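4. Setting up the Semerau suction unit

Read section 3 (Electrical safety) before you start. The unit must be set up and checked by trained staff. It is meant for clearing fluid from the airway and from wounds during minor procedures. It is not suitable for chest drainage.

4.1 Placing the unit

1. Stand the unit on a firm, level surface, below the height of the patient.
2. Leave the air vents at the rear clear on all sides.
3. Lock both front castors if the unit is mounted on the Pendus trolley.

CAUTION: Do not run the unit on its side. Fluid may reach the pump and the warranty will lapse.

4.2 Fitting the jar and filter

1. Press the lid onto the collection jar until it clicks at both catches.
2. Check that the float in the lid moves freely.
3. Push a new Kidel filter into the port marked VAC, with the arrow pointing towards the pump.
4. Connect the short tube from the filter to the lid.
5. Connect the patient tube to the port marked PATIENT. Do not fit the catheter yet.

NOTE: Filters are single use. Replace the filter after each patient, or at once if it becomes wet or discoloured. The order code for a pack is 1,339.

4.3 Checking the vacuum

1. Turn the control knob fully anticlockwise and switch on.
2. Block the end of the patient tube with a gloved thumb.
3. Turn the knob clockwise until the gauge stops rising. At sea level it should settle at some 700 mmHg below room pressure.
4. Turn the knob back until the gauge reads 300 mmHg. Hold for one minute. The needle must not move by more than one mark.
5. Release the tube. The gauge must return to zero within 2 seconds.

If the needle drifts, refit the lid and repeat from step 1. If it drifts again, take the unit out of use and see section 9.

WARNING: Never carry out this check with the tube connected to a patient.

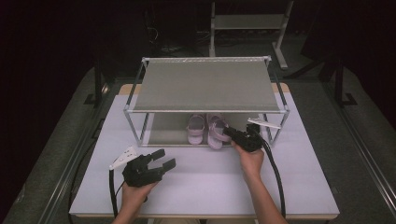

4.4 Emptying and storage

1. Switch off and wait for the gauge to read zero.
2. Remove the jar, keeping it upright, and empty it according to local rules for clinical waste.
3. Wash the jar and lid in Laizer solution, rinse and leave to dry.
4. Wipe the casing with a damp cloth. Do not spray liquid onto the control panel.
5. Store the unit with the jar fitted and the knob fully anticlockwise.

Charge the battery once a month while the unit is in storage.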